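An Afternoon at the Vodholm Open Day

I have been meaning to write this up since June, and now that the leaves are coming down I suppose I had better get on with it before I forget which building was which. Vodholm holds its open day once a year, and for the past few years I have managed to miss it, either through weather or through reading the notice after the fact. This time I put it on the refrigerator in large letters and set out after an early breakfast with a thermos, a raincoat I never needed, and my second-best walking shoes.

For those who don't know the place, Vodholm is the old mill site out past the Omdale turnoff. There are four long brick buildings and a newer one with a flat roof, and between them they hold small workshops, a print room, a bakery, and a good many rooms where people are working on how ordinary things get picked up, packed, carried and put away. You park in the field behind the weighbridge and walk down. The man on the gate told me I was visitor 186, and it wasn't yet eleven in the morning, so they were doing very nicely.

I started in the Hsueh building because it was closest and because it smelled of bread. The bakery takes up the whole ground floor, and they were handing out heels of a seeded loaf with salted butter, which I can recommend to anyone (get there before noon, they ran out while I was standing in line for a second piece). The stairs up from there are the original ones, cast iron, and there is a date plate at the top reading 1838 that has been painted over so many times the eights have nearly closed up. I ran my thumb over it, as I imagine most people do.

Upstairs is all storage and household goods. I know that may sound dull to some of you, but I could have stayed until closing. There was a wall of drawer dividers, and a long bench where you could try folding a fitted sheet three different ways (I was bad at all three, and the lady next to me was wonderful). There was also a display of shopping bags going back to string ones like my grandmother kept on the back of the pantry door. I got talking with a couple from up north who had brought their own bag along to show, a waxed one they had been using for years, and we had a very enjoyable ten minutes on the subject of handles. Long handles for the shoulder, short ones for the hand, and never mind the bags that try to do both.

From there a covered walkway takes you over to the Enex rooms, in the newer building with the flat roof. I'll admit I nearly skipped them, as my feet were starting to complain and there was a bench in the sun with my name on it. I am so glad I went in! The theme over there was tidying and sorting, the little bits of everyday work you do with your hands while thinking about something else, such as clearing a table or getting small things into the basket or bag where they belong.
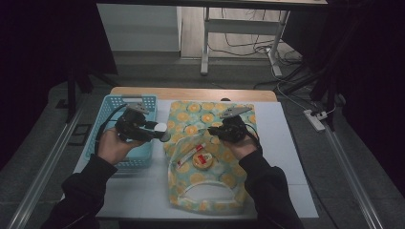
I have strong feelings about baskets, as readers of this page will know, and I came away from Enex with even stronger ones. The light plastic kind with holes in the sides is what I use at home for nearly everything. You can rinse one out under the tap and set it on the step to dry, you can see from the side what's in it, and if there is a cut-out for your fingers you can pull it off a high shelf without having to hug it. Mine is blue as well, as it happens, and it lives under the bathroom sink with the hand cream and the bandages and all those little tubes that roll around if you let them loose in a drawer.

A cloth bag is another matter. I love a cheerful print, and anything with citrus on it will get my money, but a soft bag has no opinion about where things go. You put in a tube and a little round pot and they both slide to the bottom corner and stay there until you turn the whole thing out on the bed. My own answer is to lay the bag flat first and set the small things on top of it where I can see them, and then decide what is really coming with me. It takes longer, and my family teases me about it, but I haven't left my lip balm behind in years.

After that I did finally get my bench in the sun, and ate the cheese sandwich I had packed, and listened to a brass group play in the yard. They were a little ragged on the fast numbers and lovely on the slow ones. The print room had a line out the door, so I went around the back way and looked at the mill race instead. It has been cleared of brush since my last visit and now has a proper railing, along with a board showing how the water used to come through. If you have children with you, go there before lunch, as they will want to throw sticks in and you may as well get it over with.

A few practical notes for next year. Entry is free, but the parking field asks for a small donation and they can't make change. The walkway between Hsueh and the Enex rooms has two steps in the middle that aren't marked, and if you use a walker or a stroller you will do better going across the yard. The 47 bus stops at the Omdale turnoff, and the walk from there is level, though there is no sidewalk for the last stretch. The restrooms in the flat-roofed building are much nicer than the ones by the gate. Bring cash for the bakery, and do bring a bag, since they only had paper ones and mine gave out in the parking field.

When I left at four o'clock the man on the gate had got up to 403, and he was looking sunburned and very pleased. I bought a rye loaf and a jar of plum jam on the way past. The jam is gone already. I've written to ask whether they sell it the rest of the year and will put the answer up here when I get one.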